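Gripper width drifts between sessions, is the replay tool to blame?

Posted by Gradamham, 29/01/2019

I'm running the Nolach replay package on two-handed demos where green discs get picked up and stacked. The vendor page promises "automatic calibration," which I don't believe for a minute. My left and right width tracks disagree by 3 mm on the same disc, and the planner then closes too far on one side. 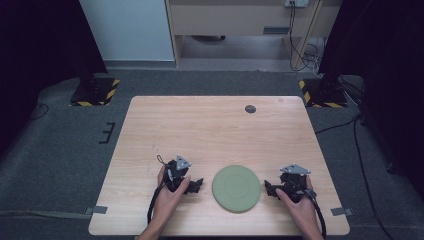

Does the replay tool save the width offset with each session?
It's kept in a single global file, and the last session you load overwrites it.

So how do I get separate offsets per hand without rewriting the loader?

Gill

Reinstall it. Worked for me on version 2.

Nundwood

Reinstalling won't touch this, the config folder survives it. Copy the offset file into each session folder and start the loader with the local config flag. Left and right need separate entries. If there's only one, the loader quietly uses it for both, and I'd bet that's your 3 mm.

I also wouldn't trust the disc detector on a stack. Same color, thin rims, and mine kept merging two outlines into one blob. Check the mask on a close view before you tune anything.
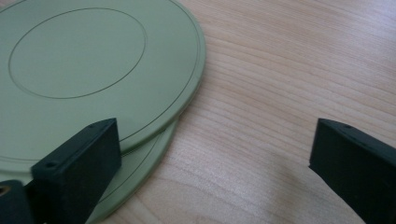

Two stacked discs partly behind the left gripper finger, upper one offset

I went through 167 clips by hand and threw out the detector's width guess. The readme says it handles overlap. I have yet to see it.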